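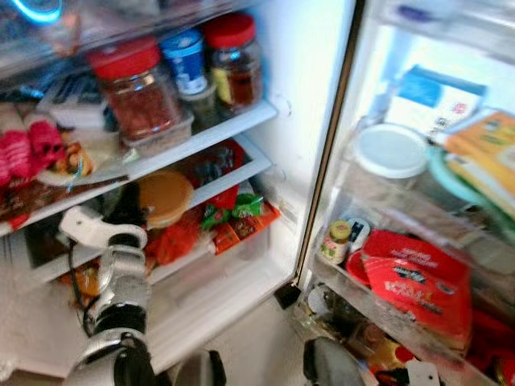 The upper shelves, Monday, before I touched a thing.

24 October 2022

I have been putting this off since June. I know it was June because that's when I bought a roll of shelf liner at Gredness, the hardware place by the bus station, and told everybody within earshot that I was going to do the fridge that weekend. The roll is still in the hall closet with the sticker on it.

So today I had the day off and no excuse. I made coffee, opened the door, and stood there until the motor kicked on.

Let me start with the two jars with the red lids, because they're the reason I'm writing this at all. The big one is Dae-han's. Dae-han Cha lived in the apartment under mine for years, and when he moved out to Momwood he came up the stairs with a box of things he didn't want to drive across the state. The big jar was in the box. It's dark red going on brown, it is hot enough to make my ears ring, and I put it on eggs, on rice, on buttered noodles, once on popcorn (don't). It gets its own clear plastic tray so nobody parks a yogurt on it. I'm down to the last third and rationing!

The other jar, the one with the yellow label, is a brown sauce I bought at the market because the woman at the stall let me taste it off a toothpick. On a toothpick it was wonderful. At home I've never worked out what it goes with. I tried it on chicken and it tasted like pancakes. It stays for now, but it's on notice.

Then there's the stuff that slides. I don't know how other people keep packets in a fridge. Mine go in standing up and neat, and by the end of the week they've all slumped to the front like kids at the edge of a pool, and every time I want the mustard something pink or red comes down on my foot. There was a whole pile of it on the left side of the top shelf this morning, right next to the little plate of leftovers. I ate the leftovers standing up, cold, at nine in the morning. That's one thing cleared off the list.

I had a system once. Evaristo Santoro, my cousin's husband, used to run the kitchen at a place called Tully, and he came over one Christmas and rearranged my entire fridge while the rest of us were watching the game. Meat low, leftovers at eye level, sauces in the door, and nothing on its side if it could stand. It was beautiful. I couldn't find the butter for two days. He also told me to write the date on everything with tape and a marker, and I did that until the marker dried up, and then I kept putting on the tape with no date, which I guess was just decoration.

Anyway, what I did today. I started from the top and worked down. Everything off the shelf and onto the kitchen table, wipe, dry, think about it, put back what deserves to go back. The glass shelf has a white plastic rim along the front and there's a groove under it that I swear was designed by somebody who hates me. An old toothbrush gets in there. So does a butter knife wrapped in a paper towel, if you're patient, and I was patient for maybe two minutes.

The middle shelf was mostly bags and wrappers. I opened every one to see whether there was anything left inside -- I have a terrible habit of saving the last inch of a thing -- and four of them held basically crumbs. Those went. The rest are now in a shoebox lid, on their ends, all facing the same way, and so far nothing has jumped. The round tub with the tan lid went back in the middle where it was, since I reach for it every day and I'm not going to pretend I'll bend down for it.

I did not do the door. The door was the plan for after lunch, and after lunch I sat down with the Gruvis catalog and looked at clear bins I don't need. They have one that spins! 134 reviews, nearly all of them happy, and I read far too many of them. One lady keeps only pickles on hers. I got as far as measuring the shelf before I talked myself out of it.

So the door is for next time, and so is the liner, which I forgot about completely until I sat down to type this. If anybody knows what to do with a sweet brown sauce that isn't chicken, please leave me a comment. And Dae-han, if you're reading, I'm going to need another jar before Thanksgiving. I'll pay the postage.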